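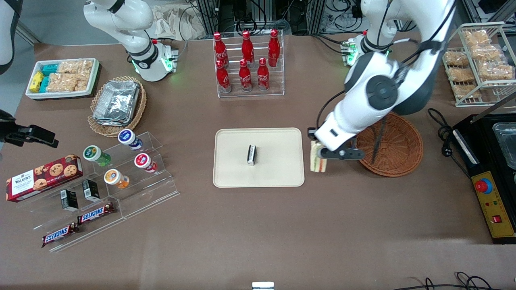

Setting out a self-service lunch table

A self-service lunch table works best when each type of item has its own holder and the collecting tray has a fixed place. Start with the tray, in the middle of the table, and arrange everything else to the back and sides of it. A beige tray with rounded corners and a raised rim is suitable, as small upright items are less likely to slide off when it is carried. Bottled drinks go directly behind it on a clear tiered rack: six Coca-Cola bottles fit as two rows of three, with the back row on the higher step so that both rows can be reached from the front.

Smaller drinks

Use a separate stepped stand at the left. Turn all labels to face the front. Check the width of the steps before buying; the Pikel stand takes bottles up to 44 mm across.

Snacks

Put bars at one end of a white rectangular tray and bagged snacks at the other. Do not stack bars more than two deep.

Foil containers

Stack these in a round wicker basket with the lids crimped down fully. Hot containers should stand for 25 minutes before stacking. Line the basket with greaseproof paper if the food is oily.

Sandwiches

Triangular sandwiches are lifted by the two flat faces, with light and even pressure. Gripping near the cut edge pushes the filling out. Lower the sandwich on to the tray long side down, then release.

Refilling

Top up from the back row forwards. Wipe the racks with a damp cloth before each refill; solvent cleaners can cloud clear acrylic.

Last updated 25/06/2026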